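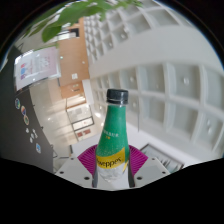 Cekano hand-held gripper kit: are the ribbed finger pads OK for bottles?

Posted 23 March 2022 by palletjack_pete

I'm looking at the Cekano hand-held kit, the one with the white finger plates and the magenta ribbed pads. We'd use it to record pick and place demos for a small arm we're setting up. Most of what we handle is drinks bottles, with a few mugs and small loose stuff. My worry is the pads. They look so soft! Do they hold a full bottle without it twisting, or should I pay extra for the flat rubber ones from Pravik? I can only get one set past my boss before the budget closes.

Widad Zein

I've had the Cekano kit since December and I'd stick with the stock pads for bottles. The ribs let the pad fold around a curve, so you get a long line of contact and you don't have to squeeze like crazy. Twisting only bothers me when I grab too high, up where the neck starts to taper. Go for the wide part, around the label, and keep your wrist level.

They're worse on thin flat stuff. Cards are a pain (I end up sliding them to the table edge and pinching from there). Also check the screws on the finger blocks after every 15 sessions or so, mine work loose. A spare pair of pads was 18 dollars when I ordered. 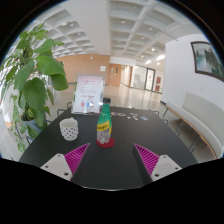
Table setup matters more than people expect, and I'd sort that out before spending money on Pravik pads. I wasted my first week on demos where the bottle landed somewhere different every time and I couldn't tell good placements from sloppy ones. Give yourself a target. A round red coaster on a black tabletop is great for this, it's easy to find in the video and you can tell right away if the bottle is sitting on it. A mug off to one side is worth having too, so you practice coming in past a neighbor.

gripnoob14

I have the Pravik ones. They're fine I guess? Kind of slippery on plastic. Didn't try the Cekano.

Chidiac used to sell a pad that fits both, not sure if they still do.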